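Glaze marking on stoneware plates - cutlery or firing fault?

kilnside_tom
Posted 14:20
Bought a set of Hurness dinner plates in June. After 80 washes there are grey lines that washing-up liquid won't shift. Is the glaze underfired?

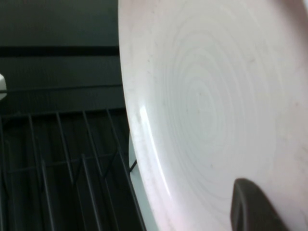 grogandslip
Posted 15:05
Metal marking, most likely. Steel cutlery is softer than the glaze and leaves a deposit on any roughness. A matt surface like yours, with rings running out from the centre and dark specks towards the edge, gives the metal more to catch on. Try a mild acid cleaner for 15 minutes and rinse.

Ruvby_owner
Posted 15:31
Disagree that it is always deposit. Specks can be iron in the clay body coming through, and no cleaner will touch those. My Ruvby bowls had them from new.
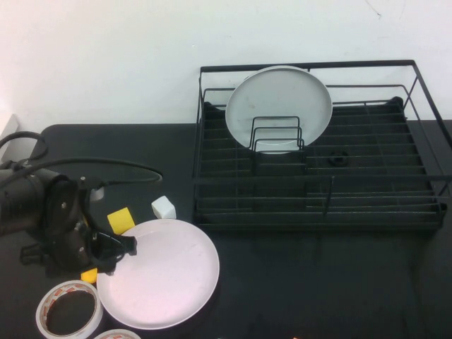

If acid leaves the mark unchanged, it is under the glaze and you can stop scrubbing.

grogandslip
Posted 16:12
Fair on specks. Lines are another matter. The OP said lines.

kilnside_tom
Posted 18:47
Used the Wurkow paste. Lines mostly gone, specks still there. So both of you, it seems.

hardpaste
Posted 19:02
Pastes are abrasive. You have removed the metal and roughened the glaze - expect it back sooner. Hrnčiar sell a gloss version of the same shape which marks far less.

grogandslip
Posted 19:10
Depends on the grit. Check the tub before blaming it.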